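Notes on pouring water from a bottle

Last updated: May 24, 2026

Print this page | E-mail this page

I have been keeping notes on cups since March, when Amanuel Lemma asked which of ours would be least trouble for serving water at the Isusgate open evening. The question sounded small. It took three evenings to answer, partly because I kept changing the cup and the bottle together, which makes the notes useless. What follows covers the second round, with the bottle kept the same and the cups changed.

Flow from a soft plastic bottle depends on the tilt, on how full it is and on how air gets back in past the water. When the mouth is completely covered, air enters in gulps and the stream pulses. Most splashing on my tables comes from the pulse. The height of the pour matters less than I had assumed.

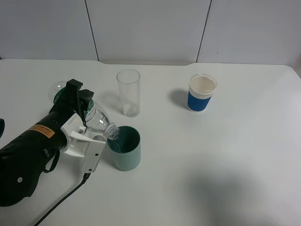 Opening width was the first variable I cared about. A wide cup forgives a poor aim, and a narrow one leaves little room for the stream to wander as the bottle empties. The sage-green cup has a wide, round opening, and a thin stream like the one going into it lands well inside the rim. Its dark interior is a drawback, as the water level is hard to judge from the side of the table. The clear glass behind solves that problem and adds height, so the bottle neck has to start higher. I rank the paper cup with the blue sleeve third for home use. It is light, and an off-centre stream can shift it before there is enough water inside to hold it down.

My procedure, for anyone who wants to repeat it:

1. Set the cup on a flat, dry surface and leave it there. Lifting the cup to meet the bottle adds a second moving part.

2. Bring the neck over the opening before tilting any further. Tilt slowly until the stream is continuous, then hold that angle.

3. Stop at 9 cm of depth in the tall glass, or lower in anything shorter. Return the bottle to upright in one movement. A slow return sends the last of the water down the outside of the neck.

4. Grip the bottle at the label and keep the pressure constant. The wall gives when squeezed, and any change in grip comes out at the mouth as a change in flow. The green band is also an easy reference mark if you want to hold the same spot each time.

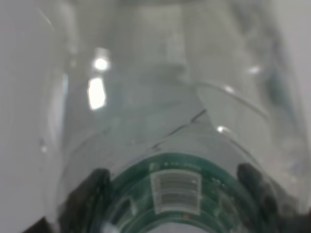

Results and loose ends

I did 64 pours in the second round and logged 32 of them properly. The remainder have a cup name and nothing else. Of the logged pours, nine left water on the table, mostly from a return to upright that was too slow.

Tùng Châu thinks I should repeat the set with a jug. He owns an Oma jug with a pinched spout and says it does not drip. I have poured from it once, over a sink, and have no figures.

Contact | Copyright Feyisa Notes | Back to top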